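Ticket 944 – Confocal images come out with stripes, calcium traces useless
Queue: Bellness Imaging Core, light microscopy
Instrument: Stutholm upright, two-photon line
Priority: raised from "annoying" to "high" by reporter
Status: Closed

Opened, 9:40 a.m.

Slice recordings from hypothalamus, cells loaded with a green calcium dye. Every movie since the start of May has faint horizontal stripes that crawl up the screen. By eye you can live with them. In the traces you can't – each cell shows a lovely regular rhythm, and so does the bare glass next to it. We were excited for one afternoon. Then we checked the glass.

Settings: 1000 frames per movie, 20 frames per second, laser power where it always is. Same rig, same dye lot, same protocol taped to the same wall. Please advise before our lab meeting, where I am down to present the rhythm.

Reply from core, 11:15 a.m.

Thanks for including the glass control. You would be amazed how rarely that arrives with the first message.

Please try the following and write back with what you see:
Record with the laser shutter closed.
Record with the shutter open and no sample.
Turn off the perfusion pump and record again.
Tell us what else is plugged into the power strip under the table. All of it, including the things you'd prefer not to mention.

Reporter, 2:05 p.m.

Shutter closed: stripes. Shutter open, no sample: stripes. Pump off: stripes, plus a slice that is no longer on speaking terms with me.

Power strip: pump controller, temperature controller, stage controller, a desk lamp, a phone charger, and a kettle. The kettle was off. I unplugged it anyway and got the same stripes, so it has been cleared and reinstated.

Reply from core, 2:50 p.m.

Stripes with the shutter closed mean the light path is innocent. You are recording electrical noise, picked up somewhere between the detector and the acquisition card. Please stop realigning the laser. (The log says you have realigned the laser.)

Next, open the Wornov acquisition software, go to the detector page and read us the offset on channel 1. It should be near zero.
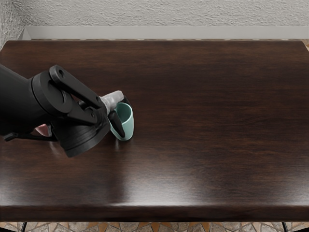
Simulated view: black arm with its gripper finger against a mint-green mug.

Reporter, 3:30 p.m.

Offset on channel 1 is 481. Channel 2 says 0. I set channel 1 to 0, pressed Apply, and it went back to 481 with what I can only call confidence. Restarted the software: 481. Restarted the computer, which took a Windows update as its fee: 481.

Reply from core, 4:10 p.m.

Okay, that's two problems in one coat. The offset is being read from a saved user profile, and the profile is winning. Log in with the core's default profile and see if the number stays put. This won't fix the stripes but it will make the rest of us feel better.

For the stripes, swap the signal cables for channels 1 and 2 at the preamp and record both channels, shutter closed. Power down the detectors before you touch anything. If the stripes move to channel 2, it's the detector side or the cable. If they stay on channel 1, it's the card, and we'll all be very sad together.

Reporter, 5:25 p.m.

Default profile: offset 0 and it holds. Swapped cables: stripes moved to channel 2. While I was back there I noticed that the channel 1 cable isn't one of the thick gray ones. It's thin, black, much too long, and has been looped several times around the stage controller's power supply, quite neatly. Somebody took pride in that.

Reply from core, 5:40 p.m.

Please unloop it.

Reporter, 5:55 p.m.

Unlooped. Stripes about gone. There's still a trace of something if I crank the contrast and squint.

Reply from core, next morning, 8:30 a.m.

We've replaced the cable with a shielded one from the Çetinkaya spares drawer and routed it along the far side of the table, away from anything that hums. Test movie with shutter closed is flat on both channels. The thin cable has been cut in half so that it can't come back.

Old movies: the stripes are regular, so a notch filter will take out most of them. We wouldn't trust it for anything you plan to call a rhythm. Slow responses to drug washes are probably fine. Keep the raw files either way, and note the offset of 481 in the metadata, as any baseline subtraction on channel 1 needs to account for it.

Reporter, 10:20 a.m.

Recorded a fresh slice this morning. Glass is flat. Most cells are flat too, which is less fun, but two of them fire in slow bursts that don't match each other or the power supply. I'll take it. Talk has been retitled.

One request: could the default profile be made read-only? I have a fair idea whose profile had 481 in it, and it has my initials.

Reply from core, 10:45 a.m.

Done. Default profile is locked, and the closed-shutter test has been added to the startup sheet under "before you blame the laser." Closing this ticket. Reopen it if the glass starts firing again.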